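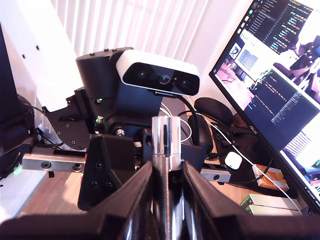

A reader wrote to us that the screen on the Stornen desk was shaking at every key press, and asked if the feet need tightening again. Yes — please do it before you place the monitor.

1. Tighten all feet of the desk by hand.
2. Wait 30 minutes and tighten again.
3. Put the monitor on the desk with its base fully on the top.

Caution: Lift the monitor with 2 persons. Do not press on the screen.

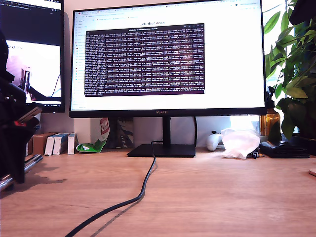
Monitor on its stand, with browser and terminal window open

Note: Keep the cables free behind the base.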